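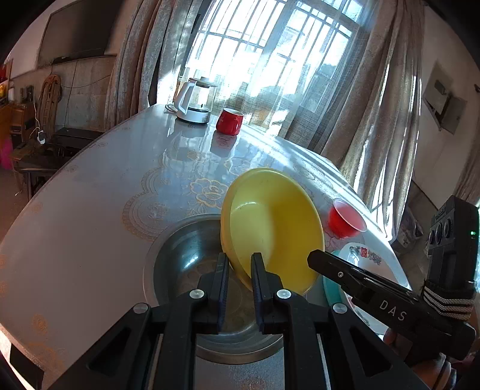
Seema Nishad replied:
Steel basin on the table every time for me. I gave up on the sink years ago, it's too deep and I end up with a wet sleeve. The only thing I'd change is the plastic. Keep the plastic out of the greasy water and do it first, with the cups.

fotska_fan replied:
Same order here. Cups and glasses, then plastic, then plates, then anything that had oil in it. My question for the thread is what people do about the tablecloth. We have one of those shiny wipe-clean ones with gold flowers all over it and water gets under the edge and sits there. By the next morning the wood has a white ring.

Brullirero replied:
Put a towel under the basin. Not on top of the cloth, under the cloth. A folded bath towel between the table and the cloth, in the spot where the basin goes. Fixed it for us.

fotska_fan replied:
Doesn't the basin rock?

Brullirero replied:
A little if it's full. I fill it halfway.

zamum61 replied:
I don't see the point of doing dishes on a table at all. You have to carry the water in, carry the dirty water out, and then wipe the table. The sink has a drain.

Seema Nishad replied:
Not everybody has a sink they can use. Ours is small and the faucet is so low you can't get a big bowl under it without tilting it. At the table I have room on both sides, dirty on the left and clean on the right. And there's a window.

zamum61 replied:
OK, the window I'll give you. My sink faces a wall.

Betancur_J replied:
Going back to the plastic. We have a yellow mixing bowl and a few teal plates that are older than my kids. The bowl is scuffed inside and it holds grease no matter how much soap I use. What works is a paste of baking soda and a little dish soap, left on for 30 minutes, then wiped with a soft cloth. Don't use the green side of the sponge. That's how ours got scuffed to begin with, and now food sticks in the scratches.

kettlecorner replied:
Baking soda is fine for smell but it did nothing for grease when I tried it. Hot water does more. I boil the electric kettle, pour it into the steel basin, add some cold so I can stand it, and put the plastic in for a few minutes. Empty the basin and start over with fresh water for the plates.

Betancur_J replied:
How hot though? I warped a lid that way.

kettlecorner replied:
Lids are thin. A bowl with a thick rolled rim can take it. I wouldn't pour straight from the kettle onto any of it.

Seema Nishad replied:
Please also move the kettle well back before you start. The base shouldn't sit anywhere near the basin, and the cord shouldn't hang where an elbow can catch it. I unplug mine and put it on the shelf.

zamum61 replied:
Another vote for the sink.

Brullirero replied:
We heard you — let us have our basins.

pernille_k replied:
Does anyone wash the wedding plates with everything else? We have white ones with flowers and the red double happiness on them from my in-laws. The red on two of them has started to fade and I can't tell if it's the soap or the scrubbing.

Betancur_J replied:
If the pattern is printed over the glaze it'll wear off with either one. Run a finger across it. If you can feel the edge of the design, it's on top. I'd wash those by hand with a cloth and no scrubber, and not leave them soaking.

pernille_k replied:
I can feel it. So no soaking, then. They've been going in the bottom of the basin under everything.

kettlecorner replied:
Don't stack them under other things either. Ceramic foot rings are rough and they'll scratch whatever is below. Plastic on top is less of a problem, but I still put ours away with a paper towel between each one.

fotska_fan replied:
Tried the towel under the cloth tonight. The basin rocked more than I'd like, but the table was dry when I lifted the cloth. I'm going to try a thinner towel.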